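Gririco Household Chores Program
Progress report to the Kerkley Fund
Monday, July 8, 2024
Covers work since the March report

Where we are

The question the fund asked us to answer is whether a machine can do ordinary kitchen chores well enough that a household would keep it. Our answer at this point is no for the full job and yes for a few parts of it. Picking up a single item from a clear counter and putting it where it belongs is working. Clearing a counter that a family has left in a mess is not working yet. Most of this report is about the gap between those two.

Work done this period

We recorded 358 clearing sessions at the Bramwell site. A session starts with a mixed spread of kitchen items and food on a table and ends when everything has been put away or when 30 minutes have passed. A person drives the arms in some sessions and the trained controller runs them in others. We had planned for more sessions than that, but the Bramwell site lost most of two weeks to a wiring problem in the building and the schedule never caught up.

The controller was retrained twice. The first retraining made it worse at cups and better at everything else. The second fixed the cups. We kept both versions so the difference can be looked at again later.

Of the 64 sessions the controller ran alone on the current version, it finished some of the simpler setups without help and none of the crowded ones. In the crowded setups it usually does well at the start, while there is room to reach between things, and then stalls when two objects are touching. It also spends a long time deciding. A person puts a cup in a cupboard without slowing down. Our system stops above the cup, moves a little to one side, stops again, and then goes in. Families who watched it at the Cellham open day found this hard to sit through, and we think they were right.

What works

Rigid items with an obvious edge or handle. Plates are good if they are empty. Light plastic cups are good when upright and fair when tipped over. Toy food of the firm kind is picked up nearly every time.

What does not work

Soft items. The gripper closes on plush or cloth and the controller cannot tell how much it has hold of, so it lifts, loses the item, and goes on as if it were still holding it. We have added a check after the lift, which catches the loss but does not prevent it.

Items inside or on top of other items. A utensil in a pot, a bottle on a plate, anything set on an appliance. The controller treats the pair as one thing about as often as it treats them as two. A person knows to take the bottle off before moving the plate. We have not found a reliable way to teach that order except by showing it many times.

Appliances. Opening a small oven door is possible when the oven is fixed down. When it is free to slide, the arm drags it across the table.

The setups we now use for training are built around these problems. Each has at least one stacked pair, one soft item, one appliance and several small pieces of food spread between the larger things. 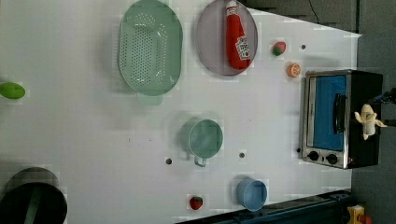 Mwangi Mabula read a draft of this report and thinks the setups are still too kind to the machine. His point was that a real kitchen counter has wet things on it, and things that must not be tipped, and that a controller trained on toy food will learn that nothing it drops matters. He would rather see fewer sessions with real dishes, even if some get broken.

We agree with part of this. Toy items let us run all day without cleanup, and the grasping problems listed above show up with them just as they do with real ones. But the speed and force limits we have set were chosen for light plastic and will need to be done over for glass and china. We plan to start mixed sessions with real dishes in the coming period, dry at first.

Spending

The one cost outside the plan was $2,000 for replacement gripper fingers. The pads wear faster than the supplier told us they would, mostly from being pulled along table edges. We covered it from the travel line and are not asking for more.

Next period

Finish the delayed sessions at Bramwell.
Bring real plates and cups into the table setups.
Test the order problem separately, using only stacked pairs, before putting it back into full clearing.
Cut the waiting time above each object. We do not have a target yet and will send one once we have measured the current version properly.
Return to Cellham with the same families if they are willing.

We would like to talk with the fund before the next report about whether the oven work should continue. It takes up a lot of setup time, and several of the families said they would not want a machine near an oven anyway.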